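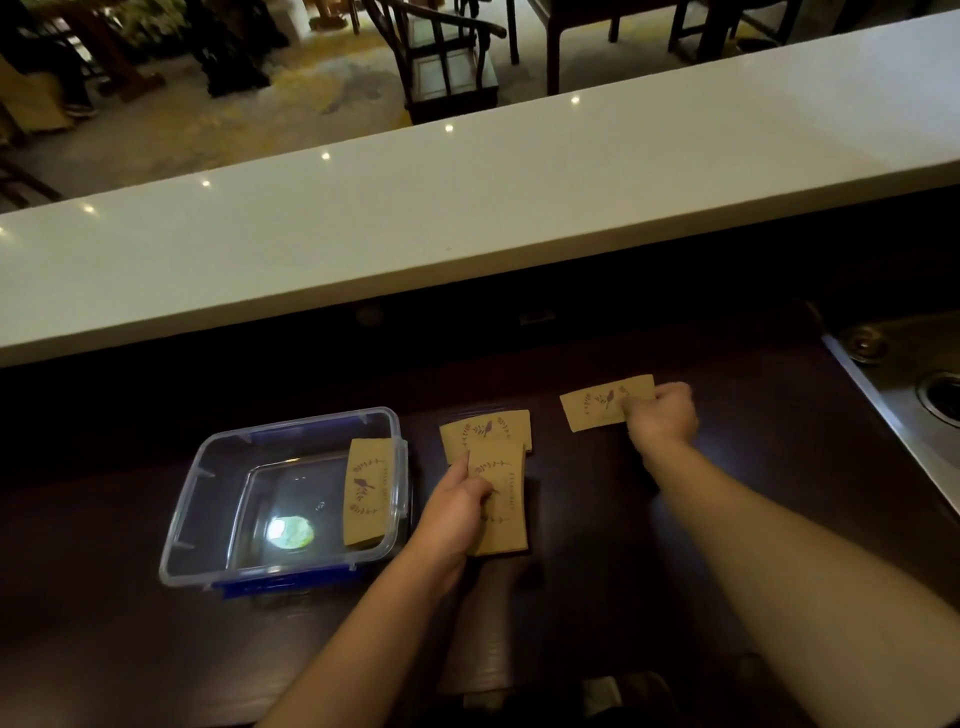 Printed cup sleeves on the counter at Greleo.

Parking and loading on Damgate

The work on the Damgate water main begins this month, and members with shops between the bridge and the post office have asked what it will mean for deliveries. Kristine Tolentino went to the city's briefing on our behalf and came back with a map and a fair number of answers. Some points are still open.

The main being replaced dates from 1881 and has been patched many times. The contractor will work in short sections, starting at the bridge and moving uphill. While a section is open, the curb lane next to it is closed to parking and loading at all hours. The sidewalk stays open throughout, with ramps over the trench where it crosses a doorway. Water will be shut off only while each building is being connected to the new pipe, and the contractor has agreed to knock on doors the day before. If you run a kitchen or a coffee bar, ask for the time of day as well. They will give it if asked.

Loading is the harder part. The city first proposed moving all deliveries to the lot behind Meireles, which would have meant carrying everything across the street and up the steps. Aparecida Prado pointed out that a hand truck can't use those steps, and the city has now agreed to a temporary loading zone on the side street instead. It has room for two vans. The limit is 20 minutes and it will be enforced from the first morning, so tell your drivers. Trucks longer than a standard delivery van will still have to use the lot.

Please call your suppliers yourselves. The city is sending a letter to property owners only, and a good number of our members rent. Odair Moura at the hardware store has already moved his lumber drop to before opening, and says his supplier made no trouble over it. The bakery flour delivery is more awkward, as it shares a truck with three towns and comes when it comes. Odair Lacerda is trying to work out a fixed time and would like to hear from anyone else on that same route.
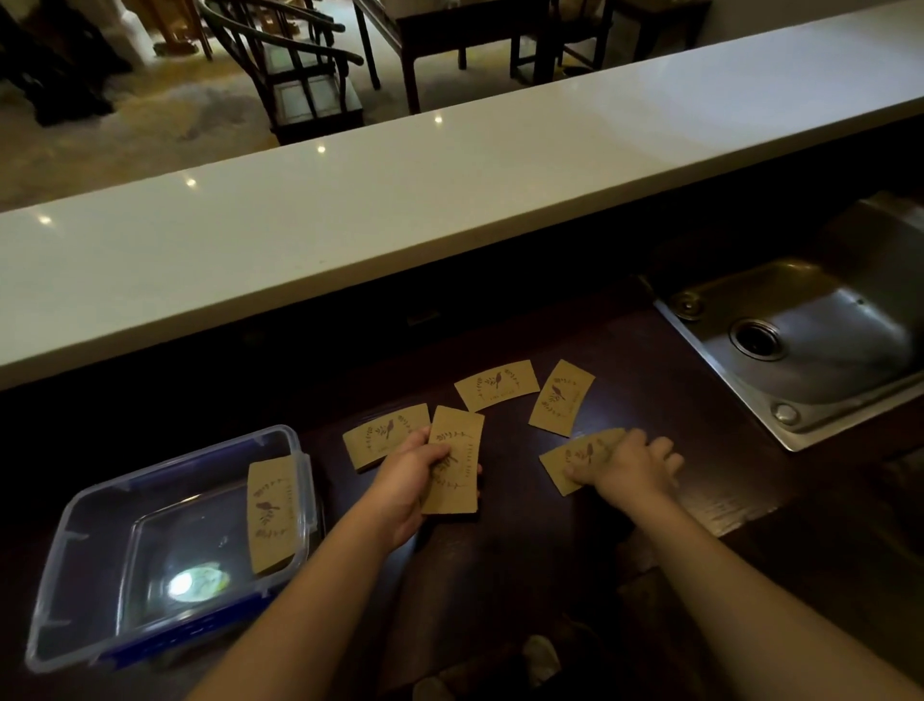

Trash and recycling pickup will also change. Carts can't be left at the curb beside an open section, so the hauler will collect from the corner. Put your unit number on the lid in large figures – last time there was street work here, carts went home with the wrong shops and some never came back. Flattened cardboard has to be tied or boxed. Loose cardboard won't be taken from the corner at all, and it blows into the trench, which the contractor has already complained about on another street.

Customer parking is as follows. The lot behind Meireles stays open and free for the first two hours. The nine spaces in front of the old bank stay as they are until the work reaches that block. The city has promised signs at both ends of the street saying that shops are open, and Zuleica Siqueira has asked for the words to be large enough to read from a car. We have not seen the signs yet.

Several members asked about compensation for lost trade. There is no fund for this. There is a form for damage claims, covering things like a cracked step or a broken sign, and it has to be filed within 30 days of the damage. Take photographs of your storefront, your step and your awning now, before the work gets to you, and keep them somewhere you can find them. Inside walls are worth doing too if you have old plaster near the street side.

The sidewalk sale is still planned. If the lower blocks are torn up on the day we will move those tables uphill, and people who have already paid for a table keep it wherever it ends up. Table fees have not changed.

The contractor's site number is posted on the fence by the bridge. Call it for anything urgent, such as a blocked door or water coming in. For everything else, leave a note for Kristine at the Ziltix front desk and she will take it to the next site meeting. She would also like copies of any written complaints you send to the city directly.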